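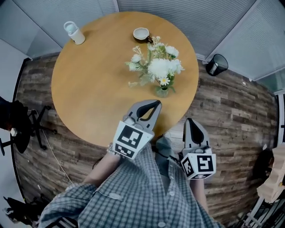
Wálter Condori wrote back on the July report that the two-handed recordings looked usable to him but that he could not tell from our tables whether the left and right tool poses were being solved together or separately, and he asked that the next report say so plainly. They were solved separately in July. They are now solved together, and most of this report concerns that change.

Progress report, Cendcombe bimanual demonstration study
Prepared by Aušra Petrauskas for Droltudia
December 17, 2019

Work completed

The study records people handling tabletop objects with a hand-held gripper in each hand. Each gripper carries a cube with square markers, and the markers are read from a head camera. A second view comes from a camera on the gripper itself. The aim for this period was a pose track for both tools that stays consistent when one of the cubes is turned away or hidden by a forearm.

The July pipeline estimated each cube on its own, one image at a time. When only one face was readable, the estimate could flip between two orientations from one image to the next. Smoothing hid the flips in the position plots but left them in the rotation data, where they were found during replay. Jhonatan Arboleda traced the fault and rewrote the solver so that both tools and the head camera are fitted over a short window. The gripper camera supplies an extra constraint whenever the opposite cube is in its view.

We reprocessed 900 recordings with the joint solver. Flips are gone from recordings in which at least two faces were readable at some point in each window. They remain in a smaller group where one tool was held low, close to the body, for most of the recording. Those are flagged and kept out of the training set. We have not tried to repair them by hand.

Tasks with tableware and flowers

The vase and cup tasks were added at the request of Rigoberto Grajales. Petals and thin stems give poor depth estimates, and clear glass gives worse ones, so these tasks depend on tool pose more than the box and block tasks did. They also bring the two tools close together over a small table, which is where the separate solver did badly.

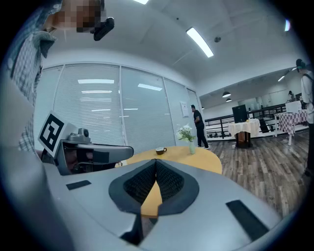 Figure 2. Gripper camera view, with the second tool and its marker at left and the table setting beyond.

The head camera loses a cube most often when a tool drops below the table edge. The gripper view helps in part of these cases. It does not help when the two tools point away from each other, and we have no remedy for that yet apart from instructions to the operator.

Timing

Joint fitting requires the camera clocks to agree. We had assumed a fixed offset per recording. Jhonatan Londoño checked this against a blinking light and found that the offset drifts over longer recordings. The solver now estimates offset and drift as two extra unknowns. Processing takes 3 times as long as before. This is acceptable at the present volume but would not be for the larger set proposed under Fandell.

Not completed

The policy comparison planned for this period was not run. Training on the July tracks was stopped once the rotation fault was known, and the corrected set was finished too late to start again. The slip tests on wet glass were also put off. No money from either item has been moved.

Next period

We will bring the corrected set to 1,000 recordings, with the new ones weighted toward tasks in which the hands cross. The comparison between policies trained on separate and joint tracks will then be run on the Ccori arms, using the same objects and the same starting positions for both. Results will be reported per task, with failed grasps and dropped objects listed apart.

One decision is needed from Droltudia. The flagged recordings can be deleted or stored. We would prefer to store them, as a later solver may recover some, and the present disk space covers it. If the data agreement requires deletion, please tell us before the next round of recording starts.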